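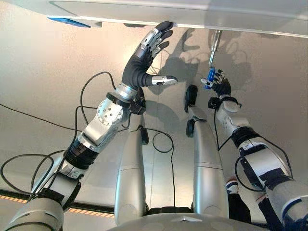 White panel, beige wall, blue-handled driver.

I have been suspicious of overhead panels ever since we moved in and found one in the hallway, held up with four screws and what I assume was optimism. So when Rehema Nyanda sent me the instructions for her new Oltard panel and said it was a one-screwdriver job, I read them twice.

The claim is that you hold the thing flat with one hand and drive the fasteners with the other. No ladder hook, no prop, no helper. Fine, if your arms don't get tired. Mine do. Working above your head is miserable in a way that product pages never mention, and the second screw always takes longer than the first. By the third I am usually leaning my forehead on something.

What I do believe in is the open palm. Fingertips spread out against the underside, thumb out of the way, pushing up gently. If you grip the edge, the panel tips toward you and the screw goes in crooked. I learned that on the hallway one and there is still a chewed-up screw in it to prove the point.

The other thing is the driver. I own a fancy one with a ratchet and a magnetic collar – 40 dollars, and I would like them back. For a screw going straight up, a plain handle and a long thin shaft does better, as you can see past your own hand. Keep it vertical. If it leans, stop and start over.

I don't buy the advice about tightening each screw all the way before moving on. The Oltard sheet says to do it and so does the guy at Storkden. Every panel I have put up that way ended with the last hole not lining up. I leave them all a bit loose, check the gap at the wall, then go back around.

Rehema also wants to know if she should spring for the Mrema version, which costs 300 more and is supposed to have a "tool-free" cover. I have met tool-free covers. They come off without tools, sure, mostly at night.

She's ordering the plain one. I said I'd come over in August and hold the other end.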